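Does posting a sign with the results cut down on littering or just move it next door?

Posted 7 October 2022 by Usuga

I manage a 60-unit apartment building in Flellumstead and we have a trash problem in the laundry room and the two stairwells. Cups, dryer sheets, takeout bags. We had the usual "Please keep this area clean" signs up for years and they did nothing.

In July I read that feedback signs work better than plain requests. The idea is you post how many pieces of litter were picked up last week, change the number every week, and people start to behave. So I tried it in the laundry room only. The week before the sign we picked up 118 pieces. Four weeks later it was down to 54. The trouble is that the stairwell next to the laundry room looks worse to me than it did before. I did not count in there, so I can't prove it.

My questions are whether this is a real effect or luck, whether the trash is just moving, and whether I should put signs in all three places at once or one at a time.

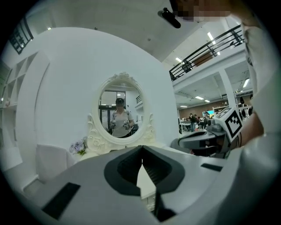
Yurani Espinoza

I taught research methods at a community college for a long time and this is close to an assignment I used to give. What you have right now is one "before" week and one "after" week. That is not enough to say much. If your 118 came from a week with a party or a move-out, the count would have dropped with no sign at all.

What you want is a staggered start, which the textbooks call a multiple baseline. It fits your building well. This is how I would do it:

1. Take the laundry room sign down for now. Tell your cleaner to keep picking up on the same schedule as always.

2. Count litter in all three places, every week, for at least three weeks. Same day, same hour, same person. Decide ahead of time what counts as a piece. A torn bag is one piece, or it is three, but it has to be the same every week.

3. Put the sign back in the laundry room only. Keep counting everywhere for three or four more weeks.

4. Put a sign in the first stairwell. Keep counting everywhere. Wait again.

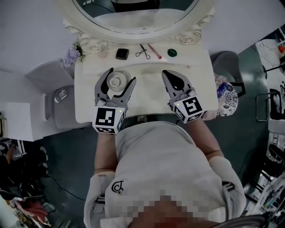
5. Put a sign in the second stairwell and count for a last three or four weeks.

If each place drops when its own sign goes up, and not before, you can be fairly sure the sign is doing it. If the stairwell goes up when the laundry room goes down, then you have your answer about the trash moving. Starting all three at once would be quicker, but you would lose both of those comparisons.

Two cautions. Have a second person count separately now and then, and see if your numbers agree. When the counter is also the one hoping for a drop, the count tends to drift -- I have seen it in my own data. Also, don't make the sign scold people. A plain number is fine. Some tenants will push back against a threat, and then you are measuring that.

Jestent

Put a bigger trash can in the stairwell. We had the same thing at my old place and that was the whole fix. People carry stuff out of the laundry room, there's nowhere to put it, they set it down on the steps.

Bresedeo

I agree with most of what Yurani wrote, but I would leave the sign up. Taking it down for three weeks means three weeks of mess and your tenants will complain. You could start counting the stairwells now and stagger just those two. It is weaker as a test of the laundry room but you're running a building.

Jestent is right that you should look at the cans. Don't add one in the middle of the counting, though. If you change the sign and the can in the same month you won't know which one did it. Add the can first, let things settle for a few weeks, then start your baseline.

One more thing. These signs can wear off. Ours worked well through the first couple of months and then people stopped reading it. We moved it to the other side of the door and that helped for a while.

Contact us | Terms of use | Copyright 2022 | Back to top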